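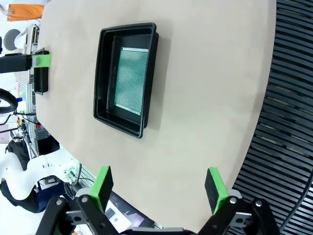

I've been making blunt practice swords for stage fighting since March, and the Vurkine is the one I keep handing to people first. It's a single-hand trainer with a plain cross guard and a grip I wrap myself, and it weighs 815 grams (yes, I put every one on the scale!). I sort my small stuff before I start a batch, and I'm hopeless without a shallow black tray with raised sides, the kind with the green perforated board lying in it - pins and rivets go in one of those and stay put. The blade is a Schmieder blank, edges rounded over, tip rounded too. So far I've sold 300 of them, mostly to schools and small theaters.
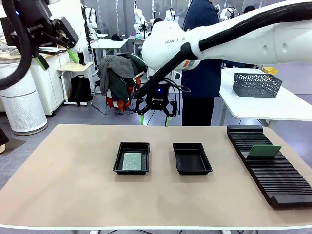
Two black trays side by side on the big beige table.

Nayeli Cuervo used a pair for a whole run at Palldale and sent them back only for new grip leather, which made my week! Please don't use it against a live edge, and wipe it down with a little oil after rehearsal. Spare grips and pommels are on the Wurkinville parts page - ask me if you're not sure which size you have.

Page updated 06/11/2022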